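Ticket 1307 - Portail locataires Skalley : mails d'état des lieux non reçus / PDF vides
Statut : résolu, sous surveillance

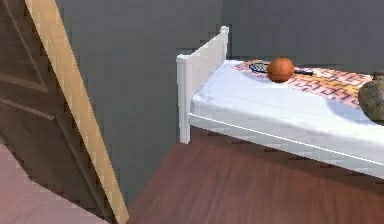 Pièce jointe 1 : porte brune à panneaux, mur gris derrière (rendu 3D)

Ouvert par : Nele Albers
Assigné à : Finn Brinkmann
Priorité : haute
Date : vendredi 19 décembre 2025

Description
Depuis ce matin les locataires ne recoivent plus le mail de confirmation après signature de l'état des lieux. Côté agence tout paraît normal, le dossier passe en "envoyé". Trois agences touchées pour l'instant, dont celle de Svenja Kasten qui a deux sorties cet après-midi. Urgent svp.
Autre souci, peut-être lié : le PDF récapitulatif s'ouvre mais page 2 blanche.

08:52 - Finn Brinkmann
Pris. Regarde la file d'envoi. Nele, tu peux me donner un numéro de dossier et l'adresse du locataire ? Domaine surtout.

09:04 - Nele Albers
Dossier 470. Adresse chez un fournisseur grand public, pas de faute de frappe, j'ai vérifié avec le locataire au téléphone. Rien dans les indésirables non plus.

09:20 - Finn Brinkmann
File d'envoi : plus de 500 messages en attente. Le relais Vovach refuse tout, erreur d'authentification. Le portail marque "envoyé" dès la mise en file, donc l'agence ne voit rien. À corriger un jour (ticket séparé).

09:31 - Finn Brinkmann
Testé :
- relance du service d'envoi : pareil
- envoi manuel depuis le serveur, mêmes identifiants : refusé
- envoi manuel avec le compte de secours : passe
Donc ni réseau ni pare-feu. C'est le mot de passe du compte principal.

09:40 - Hartmut Reinholz
Mot de passe changé hier soir, rotation prévue depuis juin. Mis à jour sur le serveur de test, pas en prod. Ma faute. Je le dépose dans le coffre tout de suite.

09:48 - Finn Brinkmann
Récupéré, mis en prod, service relancé. Ça part. Je limite le débit pour ne pas se faire bloquer par les fournisseurs, donc compter une bonne heure pour tout écouler. Ne PAS recliquer sur "renvoyer", sinon doublons.

10:15 - Svenja Kasten
Trop tard pour moi, j'avais recliqué sur mes deux dossiers. Les locataires ont eu le mail en double, pas grave. Par contre le PDF toujours vide en page 2.

10:22 - Finn Brinkmann
OK donc c'est pas lié. Quelle version du module PDF chez vous ? Menu Aide, tout en bas.

10:26 - Svenja Kasten
Je vois "Sternurus 105". C'est ça ?

10:41 - Finn Brinkmann
Oui. Reproduit en local. Page 2 = tableau des relevés de compteurs. Si le champ "observations" contient un retour à la ligne, le tableau saute entièrement. Sans retour à la ligne, rien à signaler.
Contournement : tout écrire sur une seule ligne, séparer par des points-virgules, régénérer le PDF.

10:58 - Svenja Kasten
Marche avec les points-virgules. Moche mais lisible. Je préviens les collègues.

11:30 - Aliki Galanis
Pour info Oltmanns nous demande si les mails retardés gardent la date de signature d'origine. Important pour leurs délais de dépôt de garantie.

11:37 - Finn Brinkmann
Date de signature dans le PDF : inchangée. Date du mail : celle de l'envoi réel. Je peux leur sortir l'extrait du journal si besoin.

11:39 - Aliki Galanis
Oui je veux bien, en CSV.

12:05 - Finn Brinkmann
File vide. CSV envoyé à Aliki. Correctif du champ observations transmis aux développeurs, pas de date encore.

Reste à faire
- alerte si la file dépasse un seuil (Hartmut)
- ajouter la prod à la fiche de rotation des mots de passe (Hartmut)
- statut "envoyé" trompeur, nouveau ticket (Finn)
- prévenir les agences quand le correctif PDF est livré (Nele)

14:10 - Nele Albers
Confirmé par les trois agences, mails bien recus. Je laisse ouvert en surveillance jusqu'à lundi.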